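Sun 7 February

I've been meaning to write about the shoe rack since November, when it arrived in a flat box that sat in the hall for weeks because I kept finding better things to do. (Reader, there were no better things to do. I watched telly.) Anyway, it's up, it's in use, and I have Opinions.

Some background for anyone new. We moved to Dredstead the summer before last, and the place came with no hall storage at all, so shoes just sort of gathered. Trainers by the door, wellies by the trainers, slippers absolutely everywhere. I tripped over the same pair so many times that I started blaming the pair. We had a plastic crate for a bit, but a crate of shoes is a horrible thing to put your hand into first thing in the morning.

So I went looking, and ended up with the Antal from Demero. It cost £58, which made me wince slightly because you can get a wobbly one for £20, but I've owned the wobbly one. I've owned it twice! This one is wood with a dark metal frame, and it took me an evening and a pot of tea to put together. The tape measure says it's 800 mm long, so do check your wall before ordering. I didn't, and got away with it by the width of a skirting board.

I decided early on that it would be for slippers only. Outdoor shoes have gone to the cupboard under the stairs, where they can be as muddy as they like. It means the rack stays clean and there's some breathing space on it, which I've become weirdly protective of. If I see a gap on a shelf these days I want to leave it a gap.

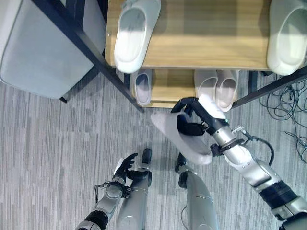

*White ones up top, the pinky-white pair below, and lots of lovely bare shelf in between.*

I do like pale slippers, I can't help it. I know they're daft with a carpet you walk tea across. The grey stripe is very forgiving though, far more than the cream we had at the old place, and it goes nicely with the honey colour of the wood. I'd worried that dark metal would look a bit office-y against it and it doesn't at all.

The grey cube is the other thing I'd recommend. You need somewhere to sit while you're wrestling a slipper on, and I used to do it leaning on the wall like a flamingo. It's upholstered, it's squashy enough, and it's just the right height for me. The only trouble is that anything at sitting height turns into a shelf. Post, scarves, a library book that was due back ages ago... I clear it on a Sunday and by Tuesday it's buried again.
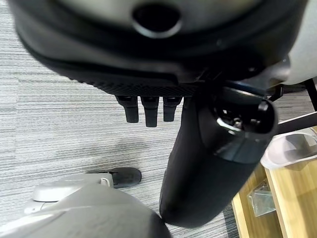

*Sunday sort-out, down at floor level.*

My actual tidying method, if you can call it that, is to take everything off first. All of it, on to the carpet. Then I wipe both shelves with a barely damp cloth, dry them straight away (wood and puddles don't mix), and run the hoover underneath, where the fluff has been holding meetings. Then the pairs go back one at a time, and any slipper without a partner gets put to one side until I've had a look behind the sofa.

There is always one without a partner. I've found them in the airing cupboard, and once in the log basket, and I've never had a sensible explanation for either. I've got a three-week rule now: if the other half hasn't turned up by then, out it goes. I've broken it both times so far.

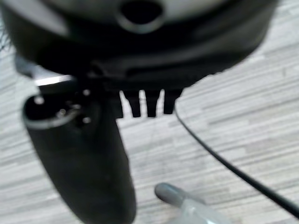 *Close-up from the same sort-out.*

The whole job takes roughly 20 minutes, and that includes stopping to put the kettle on — longer if I start trying things on, obviously. I wear mine till they fall apart, and the ones I've got my eye on next are by Disport, in a sort of oatmeal. I've told myself I can't have them until something leaves the rack, so I'm looking at the oldest pair quite hard at the moment.

Next job is the coat hooks, which came with the wrong screws. I've got a drawer full of odd ones to try first, then I'll have to go to the shop like a grown-up. If anyone has got a good way of keeping scarves on a hook without them sliding off into a heap, please pop it in the comments!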